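Sep 13, 2026

# Cunesham Bench Practice Kit, second edition: a review after one season

I work in a small lab in Stavport where we teach two-arm robots to move household things. When I started, our safety rules were one sheet of paper on the door, and our rules for good recordings were in the head of my colleague Orathai Tanasarn. In April we bought the Cunesham Bench Practice Kit to put both kinds of rules in one place. We have used it since then, so I think I can say something useful.

## What is in the box

The kit is a binder with 15 rule cards, a thinner book with the reasons behind the rules, a roll of marking tape, two printed logbooks and a set of magnets for the status board. There is no software. The cards also come as a PDF, but you must write to the distributor, Valdebenito, and give the number printed inside the binder. They answered me in two days.

The cards are thick and have a matte surface, so you can read them under strong ceiling lights. The binder is less good. After one month the rings did not close well, and now we keep the cards on a hook beside the bench.

## How the rules are written

Every card has one rule in large letters, then "how to check", then "when you may skip". I like the last part very much. Most rule books I have read before pretend that no rule is ever skipped, and then people skip them in secret. The kit says for each rule who may decide and where it must be written.

The best cards are the ones for shared space. With two arms over one table, the usual accident in our lab was never a person being hit. It was one gripper coming into the area where the other one was still working. Card 4 asks you to divide the table into left, right and middle, and only one arm may be in the middle unless the task sheet says otherwise. For a simple pick task it feels too strict. For tasks where one arm lifts and the other waits with an object, it saved us from several bad moments.

Card 6 is about the wrist cameras, and it is the card I argued with the most. It says that before each session you must look at every camera view separately and write one sentence about what you see. My first opinion was that it is a waste of time. 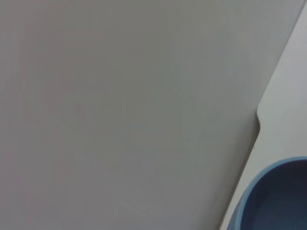
Now I do it without complaining. A wrist view can be almost all one plain surface with a small piece of a bowl in the corner, and such a view may be correct for that position of the arm, or the camera may be turned a few degrees from where it was last time. From the main window with all the views made small, I cannot tell the difference. When I must write a sentence, I look properly. The card also asks for one saved reference picture per camera at the home position, and I would call it the most useful idea in the kit.

## Using it in a normal session

Our typical job is with a light blue bowl and toy food. The task sheet says which arm takes what, and the cards say what must be true before we begin. The check before a session took us nine minutes in the first week and takes less now. Most of it is stop button, cable check and camera sentences.

The cable check (Card 7) deserves a few words. It says that a cable at the wrist must have enough free length for the full turn of the joint, and that no loop may hang where it can catch an object on the table. The book gives a way to check by moving each wrist slowly to both limits while one person watches only the cable. Watching only the cable is harder than it sounds, the eye always goes to the gripper.

Then there is Card 9, contact with the object. It wants you to touch the rim of a bowl or the side of an object at slow speed first, and close the fingers only after the contact is confirmed by the operator. On light plastic things the difference between touching and pushing is small, and the card is honest about it.

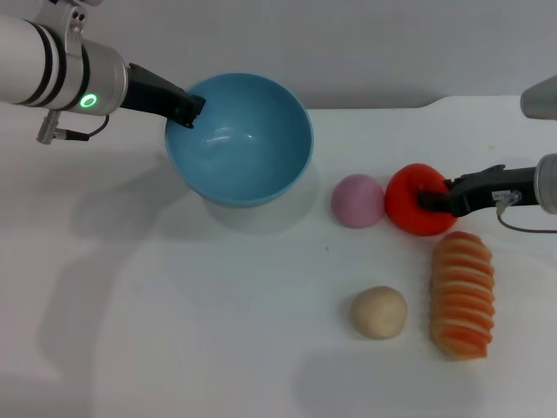 I have one disagreement with the authors. They write that both arms should never be in contact with objects at the same time during training of new operators. I understand why, a beginner looks at one hand and forgets the other. But if the real task needs two hands, the beginner must learn it at some moment, and the kit offers no step between "one arm only" and "everything allowed". We wrote our own step: both arms may touch, only one may move. A second person says aloud which one. It is a little slow, and some people feel silly saying it, but the new operators in our group learned faster with it.

Another weak place is soft and round objects. The cards treat balls like boxes. A ball next to another toy can roll when a gripper works on the neighbor, and then the start position in your log is wrong for everything after. Orathai added a line to our copy of Card 11: if anything moved that the task did not ask to move, stop and write it. I hope they will add something similar in a third edition.

## Lifting and holding

The cards on lifting are short. The ones we use every day, in my own words:

- The lifted object stays over the table, never over the edge or over a person's hands.
- The other arm keeps its distance from the lifted object until the task sheet gives it a turn.
- If the object is tilted in the grip, you do not correct it in the air. You lower it, open, and begin again.
- Shadows from the arm are part of the recording. Do not move lamps in the middle of a session.

The third one caused discussion. A bowl held only by its rim will often hang at an angle, and if tilted always means "begin again", you will begin again all day. The book explains it better than the card: the tilt is allowed if the task sheet names it. So we named it. But a person who reads only the card will not know this, and I think the card should be changed.

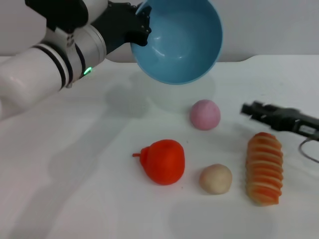 ## The logbooks

Each logbook has space for 600 entries, with columns for operator, rule skipped, reason and signature. The paper is good and the pen does not go through. The column for the reason is too narrow for anybody with normal handwriting, so we write a number there and put the text at the bottom of the page.

I expected that people would forget the logbook, and they did at the beginning. What helped was to put it between the chair and the stop button, so you must move it to sit down correctly. When we read our first book from beginning to end, we found that roughly half of the skipped rules were the same two rules. One was the camera sentences, and I was guilty for most of those. The other was the tape check.

## The tape

The marking tape is poor on a white tabletop. It is pale yellow, and under our lights it is difficult to see from the operator's chair. It also leaves glue if you keep it longer than a few weeks. We replaced it with tape from an office store. If your recordings must have a clean table, you will want marks only at the far corners anyway.

## Who should buy it

A colleague at Vostasstead tried the kit with a single arm and told me it was too much for them, and I agree. For one arm you need maybe seven of the cards. For two arms on one table, with more than one operator, I would buy it again.

Please remember also that the kit is good practice for a bench and does not replace a risk assessment by a qualified person. The authors write so on the first page, and I noticed that two of our students had not read the first page.

**Good:** clear cards, the "when you may skip" part, reference pictures for cameras, strong logbook paper.

**Not so good:** binder rings, tape, no middle step for training with two arms, nothing on things that roll.

**My rating:** 4 out of 5. With better tape and a corrected card on tilted objects I would give a little more.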